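About us

Hi, I'm Kittipong Pongsiri, and I run Esero, a small sewing school above a bike shop. I teach people to hem their own pants, fix the coat they love and (if they stick with me long enough) make a shirt from scratch. Most folks show up with a bag of mending they've been ignoring for years. Bring it! I love a bag of mending.

I learned to sew from my aunt, who did alterations in her front room and made me unpick every crooked seam until my eyes watered. I went off and worked in an office for a while, and I was fine at it, but I kept taking up coworkers' skirts at lunch. One March I quit, rented the upstairs room and bought 3 used machines from a curtain maker called Falcão that was closing down. Two of them still run beautifully. The other one we keep for parts and don't talk about much.
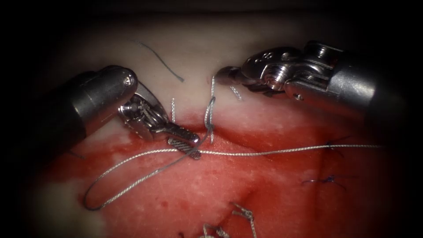
Classes are small, five people at most, so I can get to you before you've sewn your sleeve shut. The beginner course is called Mutton, after the leg-of-mutton sleeve, which was the first thing I ever got badly wrong. You don't have to make one. You'll thread a machine, wind a bobbin, sew straight and curved seams and go home with a tote bag or a pillow cover, your pick.

After that there's Sistalel, our evening group for people who already know the basics and want company while they work. It's loose. Somebody usually has a zipper crisis, somebody brings cake, and I wander between the tables with a seam ripper. You can drop in whenever you like, no need to sign up for a whole term.

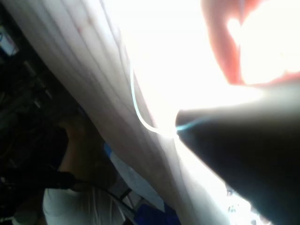 As for supplies, we have plenty of thread and a scrap bin you're welcome to dig through, plus around 50 patterns to borrow (please, please put the pieces back in the right envelope). If you've got your own machine, haul it up the stairs and I'll show you how to clean it. You'd be amazed what lint can do.

New beginner classes open for sign-up on 10th July. Call or stop in before then if you want to look around, and come hungry if it's a Sistalel night. The door is the green one to the left of the bikes, and it sticks, so give it a good shove.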